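Tidton Home Automation: Frequently Asked Questions

Last updated 15th November

Can a robot arm do kitchen chores yet?

Some of them, under supervision. Picking up a rigid object of known size and setting it down elsewhere on the same surface is dependable enough to be useful. Wiping a flat counter is close behind. Cooking from raw ingredients, washing mixed dishes and putting groceries away are still research tasks.

What does "dependable enough" mean here?

Our threshold is 50 consecutive attempts at one task with no human correction. Of the 13 kitchen tasks on the Cullis list, nine have met it. The remaining four all involve bags, lids or food that changes shape when gripped.
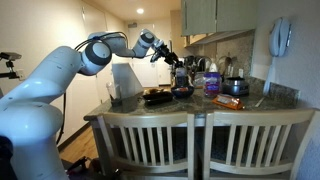

Why is clearing a counter harder than it sounds?

Each object needs its own grip, and the arm has to choose it before it moves. A part on a factory line arrives in the same position every time, and a kitchen offers no such help. A clear glass or a clear plastic bottle gives a depth sensor very little to measure. A rounded metal pot throws reflections that the software may read as edges. The orange package lying flat on the granite has to be pinched without crushing what is inside, and a downward-pointing gripper has little to pinch. The thin utensil near the end of the counter leaves almost no clearance for the fingertips. A person sorts all of this out without thinking about it.

Does the kitchen have to be modified?

Usually not the cabinets or counters. The arm needs a stable base, a power supply and an agreed keep-out area. Chairs should be registered as obstacles during setup and registered again if they are moved.

How does home work compare with shop-floor work?

Shop floors are well ahead. The Egan cell loads and unloads fixtures through a full shift because the parts, lighting and positions are controlled. The same arm performs worse in a home, where none of those are fixed.

Can it handle hot pans or knives?

We do not support either. Heat shortens the life of the finger pads, and a dropped blade is an unacceptable failure.

What does the software cost?

The Skidotico planning license is $2,599 per arm. It covers updates through the following April. Hardware, installation and replacement finger pads are billed separately.

Can it be left running while no one is home?

No. An adult must be within reach of the stop button whenever the arm is powered. This applies to all tasks, including those that have met the threshold.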